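ok so I've gone deep on letter tiles this month and I need somewhere to put all of it, sorry in advance to anyone who follows me for the bread

The background: I bought a big secondhand lot of lowercase letter tiles off Tikimitz back in July. Little colored ones with white letters. The listing said roughly 625 pieces, all mixed up in a pillowcase. A pillowcase!!

I counted them on the living room floor. 438. So either that seller is an optimist or there's a trail of vowels somewhere between their house and mine

Messaged the seller, super nice about it, gave me a bit of money back and said her kids probably fed the rest to the couch. I believe her completely

What I wanted them for is spelling words on a tray. That's the whole hobby. You stand the letters up in a row, you leave the word out for a day or two, you swap it. It makes me happier than it should

Misaki Ebihara got me into it, she used to do a word of the day for her class and left it by the door for them to read on the way in. She says short words are the best ones and I was a snob about that for maybe a week. She's right. "soup" looks fantastic in tiles

Anyway sorting. Let me tell you about sorting

Attempt one was by color, and it looked so pretty for an evening. Then I tried to spell "garden" and had to dig through everything for one g, because the color has nothing to do with the letter. My o's come in red AND blue. There's no system. Or there's a system and it went out with the instructions

A few of you have told me that some sets do vowels in one color and consonants in another. Lovely for you! Mine don't!

Attempt two was alphabetical, one pile per letter. Works great right up until you need to put it away. Twenty-six piles don't go anywhere. They live on the table, and then you're eating toast standing up

Attempt three was muffin tins. I own two muffin tins. I was then unable to make muffins for nine days and people in my house noticed

Where I've landed is three plastic bins, red, green and blue, lined up against the wall at the far side of the table. I picked the colors for looks and now I can't stop thinking of them by color, like "that goes in green," so it works out

The plan goes like this. Red is the letters I grab constantly: a e i o s t r n l. Blue is the middling ones. Green is the weirdos, so j q x z and anything chipped

I know, I know, somebody's going to ask why green isn't in alphabetical order with blue. It goes red green blue left to right on the table and I'm not moving them again

Gerrit Joubert asked if I'd considered a tackle box. Gerrit, I have considered every container sold in this county. Little compartments are a nightmare when your fingers are bigger than the compartment. You end up tipping the whole thing over to get one k

Bins you can just reach into. Slightly messier, much faster. I can do a five-letter word before the kettle boils if I don't get distracted by making rude ones

Which happens. Moving on

Let's talk trays!! For ages I was just leaning the letters on a book. Then someone walks past, the floor does its little bounce, and "welcome" is flat on its face

What you want is a groove. A plain flat board with a groove along it, and the tiles stand in that. Mine is a light wood one and it's the best thing in the whole setup by a mile

I got it from a Veneswood stall, the guy there had it out for holding recipe cards. I asked if the slot would take a tile and he let me try it with one I had in my coat pocket. (Yes I had a tile in my coat pocket. It was a q. I'd been carrying it for luck)

Things I've learned about the groove. Put the letters in from the left. If you start in the middle and guess, you run out of room on one side and then you're nudging the whole word along with your thumb and the last one hops out

Leave a tiny gap between tiles or don't, but pick one. Half touching and half not looks like a ransom note

Run a dry toothbrush along the slot once in a while. Crumbs get in there. I'm a crumb household, I've made my peace with it

If a tile leans, turn it around and check the bottom edge for gunk. On mine it was old sticker glue almost every time. Warm water and dish soap, then a towel. 15 minutes for a whole sinkful and you can listen to something

Please don't use the stuff under the sink that takes off paint. Kenta Hirose did this to four of his and now he has four very clean blank squares. He uses them as spaces. You've got to admire it

The table is a white one, or two white ones if you want to be picky, shoved together so there's a seam across the middle. I was worried about that seam for no reason at all. I put the tray down in the middle and get on with my day

White table is good for this by the way. You can spot a dropped letter right away. My old table was dark and patterned and I lost an m on it for a month. It was on the table the entire time

OK lowercase vs. capitals because I get asked. Lowercase, every time. Capitals look like they're shouting at you from a bank. Lowercase has shape to it, the b sticks up, the g hangs down (well, as far as a tile lets it), you can read the word from across the room by its outline

The one real headache with lowercase is the lookalikes. b d p q. Tip out a bin and it's chaos, they're all the same guy doing gymnastics. And n and u! I spelled "sunday" with an n for a u and left it up until dinner. Nobody in my family said a word, they just let me have it

And l. The l is a plain stick. Upside down l is also a plain stick. Most relaxing letter in the set, it can't be wrong

I do run out though. 438 sounds like plenty until you want to write something with a lot of the same letter in it. I have an absurd number of w's. I could open a w store. Meanwhile e is on a waiting list

Riku Sakai suggested trading by mail, so if anybody has extra e's in this size, I'm open to offers. I'll do 2 w's for one e. I'll do three. I'll throw in a y

Somebody asked about buying new in place of secondhand. I looked. Okusis has a nice looking set, but the letters are a bit thinner and I like mine chunky and readable. Your call. If you want everything to match and have the proper number of each vowel, new is the way, you'll save yourself the floor evening

Secondhand gets you more for your money and also somebody's hair tie, a bead, and half a crayon. All three were in the pillowcase. I kept the bead

Words that have looked great so far, as requested: soup, garden, hello, plum, noodle, bobble, frog. Round letters next to tall letters is the trick. Anything with a couple of o's is going to look good, it's basically cheating

Words that did not look great: minimum. I don't know what I expected. It's a fence

I've been doing mostly five-letter ones lately. Long enough to feel like you did something, short enough to sit on the tray with space at both ends. And I like putting in the last letter slowly, with everything else already lined up and waiting. Very satisfying, ten out of ten, cheaper than candles

Noboru Sekiguchi wants to know who picks the word. Whoever gets to the tray first! The only rules are that you have to spell it right and you have to put the old letters back in the right bins before you start. The second rule is going badly

If you try this, start small. One tray, a handful of letters, one bin. You don't need my three bin empire. I didn't need it either

And before I forget, robot is a really good one. Two o's, tall b in the middle, and it's five letters so it fits just about anywhere. I also like robo plus whatever you feel like after it
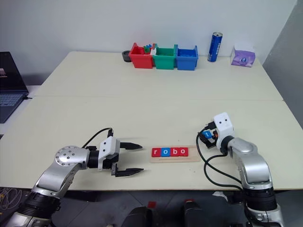 Next on my list is "pillow", for the pillowcase. Double l, and I've got plenty of those. Still taking e's if you have them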